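Plulero Home Simulation Kit: A Review After One Month of Use

Published Jan 29, 2025

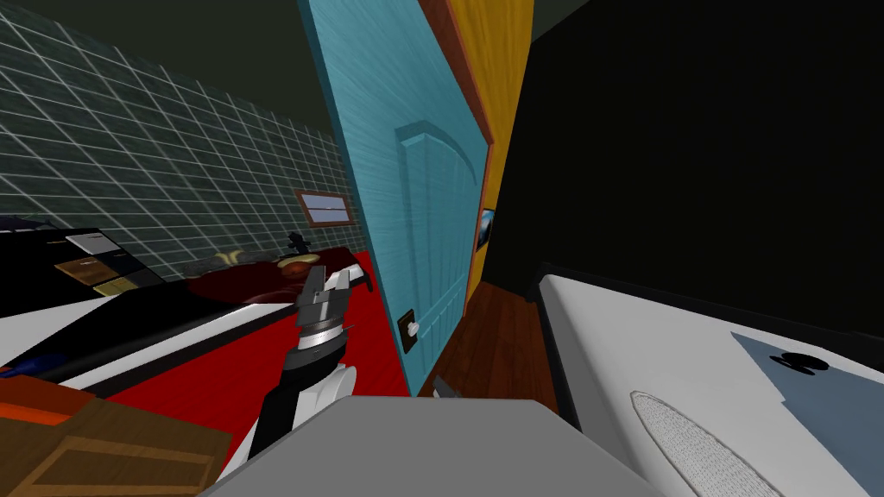
This blog has followed household automation for several years, and readers have asked on more than one occasion for an assessment of the simulation kits now sold to small teams and private individuals. The product under review is the Plulero kit, distributed by Clumusden and purchased for this purpose at the regular price of $400. No discount or review copy was requested or received.

The kit consists of three parts: a physics engine with a viewer, a set of arm and gripper models, and a library of furnished interiors. The library contains 83 rooms at the time of writing. The buyer also receives one year of updates and access to the support desk. A second year must be paid for separately, and the price of that second year is not stated anywhere on the order page. A written request for the figure was answered after four days.

Installation was completed in one afternoon. The installer is plain and does what it says, although it places its cache on the system drive without asking. Users with a small system drive should change this setting before the rooms are downloaded. The instructions for doing so are in the appendix of the manual and would be better placed on the first page.

The rooms are the strongest part of the product. Colors and surface patterns vary widely from one interior to the next, and walls, floors and doors can each be given a different finish before a run begins. Doors are hinged objects with a handle that may be assigned its own stiffness. The makers have been generous with small items on floors and furniture, which matters a great deal to anyone who intends to test reaching or path planning in a lived-in space. An arm that performs well over a bare tabletop often behaves poorly once a cushion and a crate are placed nearby.

Less satisfactory is the treatment of whatever lies outside a room. Beyond the walls the space is left black, and there is no option to fill it with a sky or a neutral background. For motion work this has no effect. For anyone training a vision model it is a real limitation, and the manual should say so. The support desk confirmed that backgrounds are under consideration for the March update but would not commit to it.

The parallel gripper model is good. Finger travel, closing force and pad friction may all be edited in a single panel, and changes take effect without a restart. Contact with flat, rigid objects was stable in every test performed for this review. Contact with soft objects was not. Cloth items in the library are treated as rigid shapes, so a pillow will slide or tip but will not give way under the fingers. The product page uses the phrase "realistic household objects," and in this respect the phrase promises more than the kit delivers.

A total of 3536 reaching trials were run on a desktop computer of ordinary specification. The viewer closed without warning on 4 occasions, each time while a room was being changed during a recording. The recordings made up to that point were preserved in full. Running without the viewer produced no failures of any kind, and this is the mode recommended for long jobs.

Readers will wish to know how the kit compares with Patden, which was reviewed on this blog last year. Patden offers better cloth and a more complete set of sensors, but its rooms are few and look very much alike. It is also billed monthly. A buyer who needs variety of surroundings will be better served by Plulero. A buyer whose work concerns laundry, bedding or food should remain with Patden for the present. Parisi, the third product often mentioned in this category, could not be tested, as its license does not permit published comparisons.

Two smaller matters deserve mention. The camera may be attached to any link of the arm, but its default tilt is steep and must be corrected by hand for each new room — a setting that carried over would save considerable time. The export tool writes depth and color into separate folders with different numbering, and a short script is needed to match them. That script will be added to the downloads page of this blog once it has been tidied.

The kit is recommended to individuals and small groups working on reaching, door opening and navigation around furniture. Those who depend on soft materials or outdoor views should wait for the next release and read its change notes before paying. The copy purchased for this review will remain in use here, and the cloth tests will be repeated when the update is issued.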